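Heat protectant on fine hair – worth it or just residue?

wispygill
6 August 2024

Hi all, long time reader, first time asking. I've got fine, straight-ish hair to my shoulders and I blow dry it most mornings. My sister swears by the Brallik spray and says my ends look fried because I don't use anything. So I bought it, used it for a fortnight and my hair just hangs there like wet string by lunchtime! Is it the spray or is it me?

tangleteapot
How many pumps are you doing? I do two on the ends and nothing near the roots. With any more than that I look like I haven't washed it since November.

wispygill
Er, more like a whole head misting. The bottle says "apply generously" so I did.

Mrs_Backcomb
There's your trouble. Bottles always say generously, they want you to buy another bottle. I gave up on sprays and went to the Anano cream, a tiny blob rubbed between my palms first. Lovely on my thick hair, though it might be too much for yours.

fringe_benefits
I'd disagree with cream on fine hair, sorry. I tried Anano when mine was bobbed and it was greasy from day one. If the ends are already fried no product will mend them, you need a trim and a cooler dryer. I got a proper cut at Nondness (little salon by my mum's) and it did more than all my bottles put together.

tangleteapot
A trim helps but she'll be back where she started if she carries on drying it bare. I don't see why it has to be one or the other.

wispygill
Okay, so last night I washed it, combed it through and did two pumps on the ends only. Let it dry by itself until it was just damp, then dryer on medium. Much bouncier this morning, it's still got some lift at the crown – first time in ages. I'm booking a trim as well to keep fringe_benefits happy.

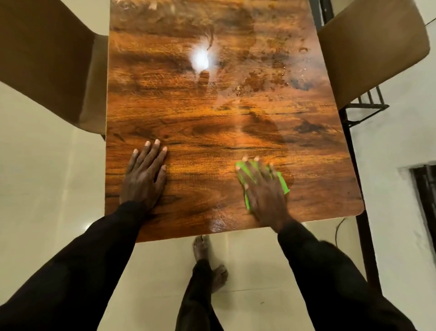 Mrs_Backcomb reckons two pumps won't protect anything if the dryer's on full blast, so do stick with medium. And comb the spray through after, or you get one crispy bit and the rest has none.

wispygill
Combing it through, noted. Has anyone tried the Choo one? It's a milk in a spray bottle, so I can't work out if it counts as a cream.

fringe_benefits
Had a sample of it. Lighter than Anano, smells of coconut, didn't flatten me. I still say trim first.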